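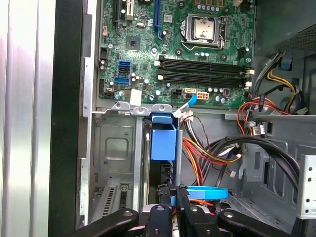
Figure 4.1 An opened desktop computer with the motherboard in the upper part of the case. The memory slots are empty.

Chapter 4
Inside the Desktop Computer

In the previous chapter we treated the computer as a closed box and were interested only in its ports. Now we take off the cover. The student who opens a case for the first time often sees only a confusion of cables, but every part has its place, and most connectors fit only one kind of socket.

The exercises come from the repair course at the Balten workshop, where Fanni Hajdu and Vikas Jaiswal have prepared 21 used machines for teaching. Before you begin, shut down the computer, pull out the power cord and touch the bare metal of the case.

We start with the processor. In Figure 4.1 it lies in its metal retention frame, and its top surface has a cloudy residue of old thermal paste. Such residue must be cleaned away before a cooler is mounted again – Section 4.3 gives the procedure.

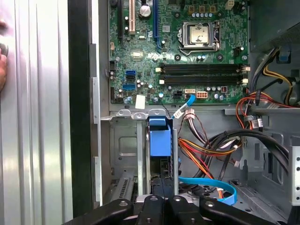 Figure 4.2 Motherboard and drive area. Note the blue SATA ports and the light blue cable.

The second subject of the chapter is the storage connection. A SATA data cable is narrow and flat, and it carries data only; the drive receives its power by a separate cable. Follow each cable with your finger from one end to the other and write down both ends in your notebook before you disconnect anything.

4.1 Finding the main parts

Work in pairs. One student names a part, the other points to it without touching the board.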